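3.2 Surface covering and grid

All place-setting trials were run on a single large table covered with brown kraft paper. The paper serves two purposes. It gives a matte ground against which pale tableware is easy to separate, and it can be marked, stained and thrown away without damage to the table underneath. The grid was laid directly on the paper with blue tape. Figure 2 gives two views of the surface with a plate and a tray in use.

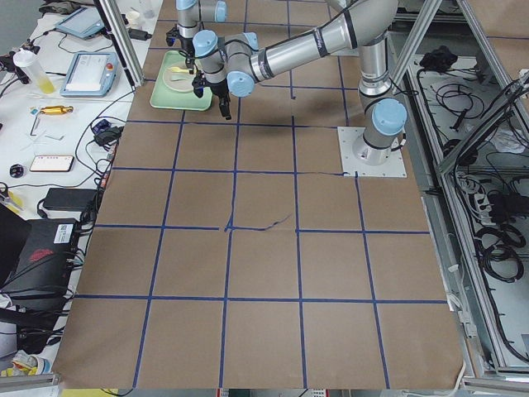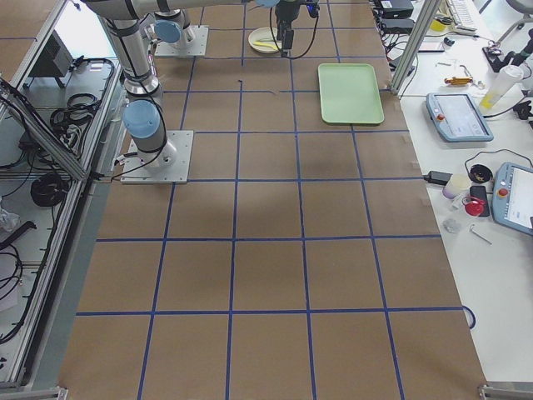
Figure 2. The taped kraft-paper surface with a plate, a yellow item on the plate, and a pale green tray. Upper: plate on the tray. Lower: plate on the paper, tray set apart from it.

Positions in this study are reported by cell and not by distance from the table edge. A cell is named by its column and its row, with rows numbered from the near side. Bañuelos and Solís used the same convention in the Alvarado pilot, where a metric grid had been tried first and abandoned when annotators disagreed on the origin. The cost of the cell convention is precision. The tape was laid by hand, and in the lower view of Figure 2 the lines are slightly wavy and unevenly spaced, so that two cells in the same row need not have the same area. We therefore treat the grid as an ordinal reference. A plate recorded one column to the left of a tray is to the left of it; no claim is made about how far. Where an object lies across a tape line it is assigned to the cell that holds the larger part of its base, and where neither cell clearly holds the larger part it is given both labels and left out of the adjacency counts.

Tape was preferred to ink for the main lines. A ruled line fades under repeated wiping, and the first sheets prepared for the Vinance table had to be redrawn after 30 trials. Tape holds its color but has a thickness, and a light plate set down on a line may rest at a small angle. Wrinkled tape makes this worse. The upper view shows slight wrinkling along one of the horizontal lines near the middle of the paper, next to a dark squiggle that resembles a pen mark. Marks of this kind were left in place. They are logged on the sheet record so that annotators do not mistake them for a small item or for the edge of a utensil. The faint stain in the center of the grid in the lower view was handled in the same way.

3.3 Tableware and relations

The annotation scheme distinguishes three support relations: an item on a plate, a plate on a tray, and either a plate or a tray directly on the paper. The first two may be nested. In a nested arrangement the item inherits the cell of the tray, and the plate is not given a cell of its own. In an arrangement without nesting, each piece that touches the paper receives a separate cell, and the orientation of the tray is recorded as square to the grid or angled. A tray is called angled when neither of its long sides runs parallel to the nearest tape line as judged by eye. Under this rule the tray in the lower view is angled. No attempt was made to measure the angle.

Small items on plates were annotated by color and general shape only. Early versions of the scheme asked for a category (food, utensil, other), and agreement on this field was poor for narrow items of a single color. Iraís Solís reviewed the disputed labels in February and recommended that the field be dropped. The revised scheme, released within the project as Sinia 2, records such an item as "small, yellow" or similar and leaves its identity open.

3.4 Replacement of the covering

A sheet was replaced when a crease crossed more than one cell, when tape lifted along a full cell side, or when a stain was dark enough to be confused with a shadow. Small creases and isolated specks were tolerated. Each sheet was given a number and a log page, and the record of a trial refers to the sheet on which it was run. The final set contains 3000 annotated arrangements on 8 sheets. The log was closed on Dec 16, 2018, and no arrangement was relabeled after that date.

Sheets were not matched for cell size. Comparisons between sheets in Section 4 are accordingly limited to support relations and left-right order, both of which are unaffected by the spacing of the tape. Comparisons that depend on row depth are made within a sheet only. The Pristis arrangements, which were made on a bare white table, have no cell labels and are reported separately.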